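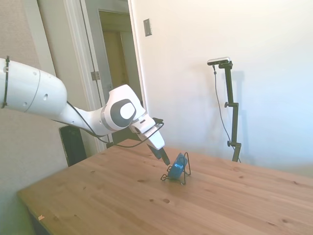

Open afternoon at Wultar, Rokulton

I'd been meaning to get to one of these open afternoons for ages, and in January I finally did it. Wultar is out past the old rail yard, and my phone says I walked 1,678 steps from the bus stop to the door (it felt like a lot more, I had the wrong shoes on). Parking is 2 dollars if you drive, and they take coins only, so bring some. Doors stay open until 6.

I went with my cousin Yusuf, who wanted the snacks. I wanted the furniture. Anybody who has read this page for more than two minutes knows I have a thing about tables, and the pine one in the main room is a beauty! It's pale, kind of honey-colored, with long straight grain in some places and gentle waves in others. I've been living with a dark, shiny dining table I inherited and never liked, and I stood there seriously wondering if it would fit out my back door.

Then there's the stand. It's just thin black wire bent into a little easel, with feet that curl out onto the tabletop, and it was holding up a blue piece that looked great against all that light wood. I'm a sucker for anything that gets dishes off the shelf and standing up where you can see them. My own plate stands are the plastic kind from Cosero, and they've all gone yellow. 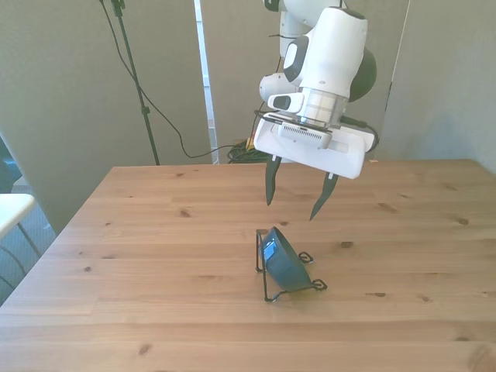 I asked Tamunoemi Okeke, who was showing our group around, whether wire stands tip over easily. She told me to check that all the feet are sitting flat before I put anything heavy in one, and to lean the dish back a little. I've been standing mine nearly straight up for years, so there's my problem!

We got talking about pine after that. She likes it soft and plain and doesn't mind dents. My mother would have had a tablecloth on it by lunchtime — two, probably — and I can see her point, but you'd lose the knots. There's one I especially liked, nearly black in the middle with reddish brown around it, and the grain bends over and under it like water going past a rock. 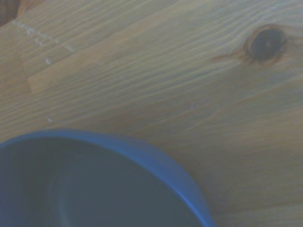 The knot in the pine, with a blue bowl at the corner.

Yusuf found his snacks (cheese crackers, fine) and we stayed longer than planned. Coffee is down the hall on the left, and the restroom is past that. I'm going back in spring with a tape measure and better shoes.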